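Range Loss in a Small Electric Hatchback at Low Temperatures
Genji Morikawa, Vehicle Systems project report, 13 Mar 2026
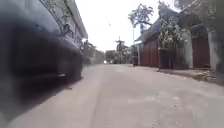

1. Purpose

The Tivetura Wada is sold as a town car, and many buyers in Horncombe leave it outside overnight. I wanted to know how much of the range goes to cabin heating on short trips.

2. Method

I drove the same loop 2 times in August and again in winter, with the heater set the same way. The battery was charged to 90 percent before each run. Speed was held at 45 mph where traffic allowed. Energy use was logged with the Gemness reader plugged in under the dash. I carried no passengers, and the car weighed 510 pounds less than its rated maximum.

3. Results

Winter runs used more energy per mile on every section of the loop. Most of the extra went to the heater in the first few miles -- the motor itself drew only slightly more. Seat heating alone was much cheaper.

4. Problems

One winter log stopped early and had to be repeated. Tire pressure was not checked before the first summer run.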